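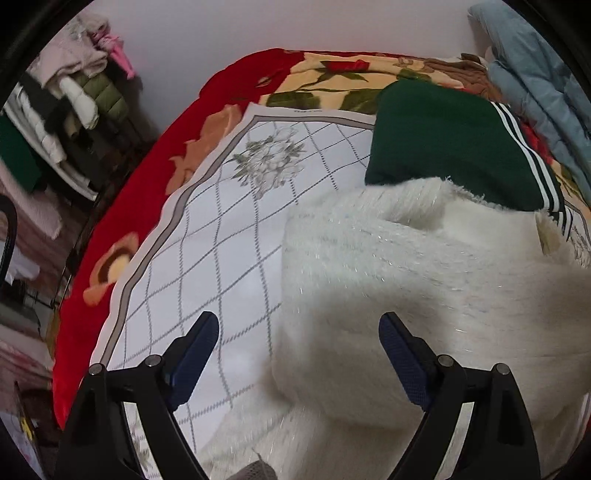 Help > Bedding > Layers, Throws and Making the Bed

Frequently Asked Questions: The Layered Bed

Farah is a small bedding shop with a large inbox. These are the questions that come back every winter, answered by the person who also folds the stock.

How many layers is too many?

If you need both arms and a running start to get in, take one off. A plush blanket underneath, a printed cover over it and something furry on top is a perfectly normal winter bed. Past that you are storing textiles and sleeping on the shelf.

Do I put the plush blanket on top or underneath?

Underneath, if it's the loud one. A blanket with a bright red border has never needed help getting noticed, and a strip of it showing along one side is plenty. People who put it on top write to us in December asking why the room looks smaller.

Will a gray and white cover go with red and yellow?

It goes fine. A white cover with a gray diamond lattice and a floral print is about as quiet as a pattern gets, and it will sit on top of nearly anything without starting a fight. Green is fine too. We have stopped answering questions about whether green is fine.

My cover has a border. Does it have to be straight?

It has to be straight for the first minute. Line up one corner at the head of the bed, then run your hand down the side so the border follows the edge of the mattress. Do the other side. Then somebody sits down to put on socks and you may forget the whole thing.

If the lattice lines curve, the cover is being pulled from one end. Lift it, let it drop, and smooth outward from the middle.

What size should I order?

Measure the bed with the blankets on it. Everybody measures the bare mattress, and then the cover comes up short on both sides and we get a photograph of it. The Pana cover is cut with a little extra for this, but it can't work miracles over three quilts.

Can I wash the fur throw with everything else?

You can do it once. After that everything else will also be a fur throw. Wash it alone, cold, on the gentlest setting you have, and shake it outside before it goes anywhere near the bed. Brush it when dry. A clean pet brush works well, provided the pet has not been consulted.

And the plush blanket?

Cool wash, low spin, no fabric softener. Dry it flat or over two lines so the border doesn't stretch. Ours takes 12 hours in a heated room and considerably longer in an unheated one.

Where do I put all of this in summer?

Porkden, our storage bag, holds one plush blanket and one cover if you kneel on it. The name was chosen before I worked here. Fold the fur throw separately, loosely, with the fur side in.

Do you still sell the Jarnirix mattress pad?

No. We sold 358 of them and have answered 428 emails about them. Please keep yours.

Page last revised 23 October 2018

Reader comments (3)

quiltedout: Tried the let-it-drop trick and the lines came out straight on the second go. The dog then got in.

m_in_the_attic: So is green fine with a brown headboard or not

twosocks: Have had a Jarnirix pad for years and would like to know where the straps go. Sorry, that makes 429.

Contact Farah | © Farah Bedding | Back to top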